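Tinduscombe Tea Notes -- README

Last touched Jun 9, 2023

Hi, and thanks for stopping by! This folder is my running record of tea, meaning the stuff I brew at my kitchen counter and drink before anyone else in the house is up. I started it as a paper notebook, the notebook got soggy, and Rodica Dobre talked me into typing the whole thing up as a table so other people could poke at it. So here we are.

What's in here

There are 293 tastings in the main file, tastings.csv, one row per pot. A second file, teas.csv, lists the teas themselves, and there's a plain text file called gripes.txt that I keep meaning to clean up (it's mostly me complaining about lids). The notes add up to 670 lines if you count the ones that wrap, and I left the wrapping alone after it broke twice.

Most of the teas are black or oolong because that's what I like. There's a fair bit of green from the spring, when Aiman Purba kept mailing me little packets, and almost no white tea at all. If you're hoping to learn about white tea from me, I'm sorry, you'll want somebody else's folder.

The columns

tea_id: matches the ID in teas.csv. If it starts with an M, the tea came from Mustine, the shop on the corner by the old post office. G means Girard, who only do mail order and take their time over it.

grams: dry leaf, weighed on a kitchen scale. Early rows say "spoon" in this column. I know! I was young and careless (it was last year).

water_f: temperature in Fahrenheit when the water hit the leaf. My go-to for oolong is 182, which Raffaele Melis says is way too cool, and he may be right, but I don't like the bitter edge I get when I go hotter. He keeps his own numbers and we compare them every so often over a long phone call that starts with tea and ends up somewhere near football.

steep_sec: in seconds, first steep only. Later steeps go in the notes.

pot: either "brown" or "glass". The glass one got chipped in April and I kept using it, so don't read anything into the date.

score: my score from 1 to 10. Nothing has a 10. One tea has a 9 and I can't get hold of it anymore, so please don't write to ask me where to buy it.

notes: whatever I felt like typing. Spelling is what it is before breakfast. 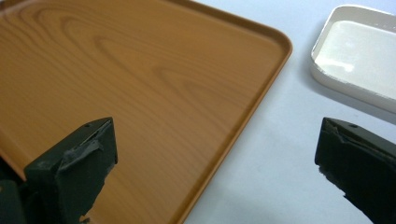
How I score

I drink half the cup plain, write a number down, then drink the rest and see if I still agree with myself. If I don't, the second number wins. I tried averaging the two for a while and everything came out a 6 or a 7, which made for a very dull spreadsheet.

I don't add milk for a scored cup, even with the heavy breakfast blends that are clearly built for it. Zarmeena Soomro thinks this is unfair to those teas and she's made a decent case, so there's now a tag, "wants milk", that you can search for in the notes. Please use it before you decide I hate Assam. I love Assam!

Things to watch out for

The water changed. We moved from Bodgate to Tinduscombe partway through, and the water over here is a lot harder. The same tea tastes flatter and leaves a film on top. I put "new house" in the notes on the first row after the move, and everything below that line is hard water. I didn't rescore the old ones.

A few rows are missing a steep time. That's me forgetting to start the timer -- if I had a rough idea I put it in the notes, but I left the column blank.

I had a cold for 2 weeks over the winter and kept on scoring anyway, which was silly. Those rows have "cold" in the notes and I'd skip them if you're making charts.

Using it

Help yourself. Copy it, chart it, argue with it, use it to settle a bet. If you put something online, a mention would be nice but I'm not going to chase you. Benjamín Salinas made a lovely chart of score against water temperature, and it showed mostly that I score higher on weekends.

Sending me fixes

If you find a typo in a tea name, please send it along, because I've copied a lot of these off tiny labels. If you disagree with a score, start your own file and send me a link! I'd love to read it.

Still to do: split the notes into first and later steeps, get the harvest years into teas.csv, descale the kettle.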